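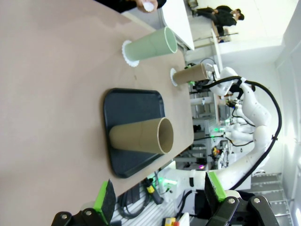
Putting the tubes away is the part of the job people forget to plan for, one participant wrote in the comments box, and several others made much the same point in their own words. They were happy to lay a table, but less sure what to do with the pieces afterwards.

Figure 3. Tubes on the tabletop. One lies on its side on the dark blue tray; the pale green tube and a smaller brown tube stand on white scalloped paper bases.

4.2 Trays, paper bases and loose tubes

The second part of the study looked at how people arrange light cardboard tubes on a table when they are given more than one kind of surface to put them on. We used open-ended tubes in plain brown and in colour. Participants could use a shallow tray with a raised rim, scalloped paper bases, or the bare tabletop. The tubes came from Bodstead and the paper bases from Raptis. All were new at the start of the sessions.

Each of the 35 participants was given 15 minutes and no set layout. They were told only that the table should look finished to a visitor. We noted where each tube ended up and whether it was left standing or lying down.

Most tubes placed on paper bases were left standing. Participants treated the base as a marked spot and seldom put a second tube on it. The tray was used more freely. Tubes were stood on it, laid across it, or left there while the person worked on something else. In 12 sessions the tray held at least one tube on its side when time was called. Asked about this, participants generally said the rim would stop it from rolling away.

Colour mattered less than we had expected. Coloured tubes were moved more often during a session, but their final positions were much like those of the brown ones. Smaller tubes tended to end up closer to the table edge, and some bases were left partly over it. We did not correct these placements.

The notes from both parts of the study come to more than 3,000 entries, coded with the scheme given in Section 3. Entries where the coders disagreed on whether a tube was on its base or beside it were left out of the totals in Table 2.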